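Customs forms, again

May 24, 2018

Quick one tonight, typing this with a cold tea and half a form still open in the other tab.

So the parcels finally left Virkell. Two weeks late. Not the carrier's fault this time, mine, or mostly mine. I'd put the wrong commodity code on the invoice and the broker (Trondik, still with them, still grumbling) bounced the whole lot back to me with a one line email. "Code does not match goods." Thanks. Very helpful.

For anyone new, I bring in small lots of household linen and sell it on through the Mavutley shop. Nothing grand. This lot was 700 pieces, value a bit over 2,000, and I honestly thought I could do the paperwork in an evening. Ha.

Rang Kadri Navickas, who used to do import entries for a living and now mostly gets rung up by me. She asked what the stuff was made of, how it was made, and whether it was finished. I said "white". Long silence.

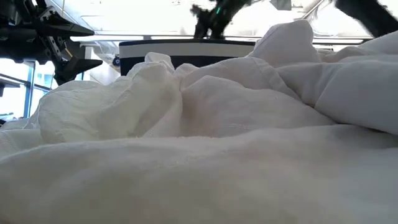
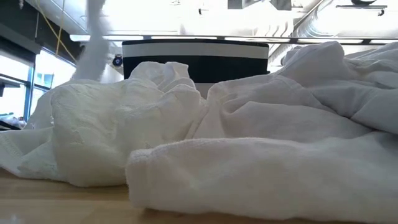

Classification was the bit I'd got wrong, and it goes like this. You don't get to write "textiles" and hope. The tariff wants to know fibre, knitted or woven, made up or on the roll, and then what the thing is for. Toilet and kitchen linen of terry fabric has its own line when it's cotton, so a thick towel like the one on the right in the second photo can't just be lumped in with the thinner white cloth beside it, even if it all goes in one box and you bought it on one invoice. Seperate lines, seperate codes, seperate weights. I had one line. One!

Then origin. I'd assumed that shipped from means made in. No. Dambrauskienė, the supplier, packs everything but doesn't weave all of it, and I needed a statement saying which was which before I could claim the lower rate. Valeriano Prieto in their office sent it over in 6 days, then sent it again with the signature on.

Things I've now got on a sticky note:
Net weight per line, not per box.
Fibre content in writing, before it ships.
Invoice wording same as the label wording.
Keep teh broker's emails, all of them, even the rude ones.

Redid the invoice, 10 lines where there was one, and Trondik took it first go. Duty bill still to come. No idea if storage gets added on top, Kadri thinks yes, I'm pretending she said no.

Next lot is due end of the month and I want the codes agreed before anything moves. If anyone's had a proper written ruling on mixed linen, did it take ages? Drop me a comment. Right, tea's gone horrible, off to bed.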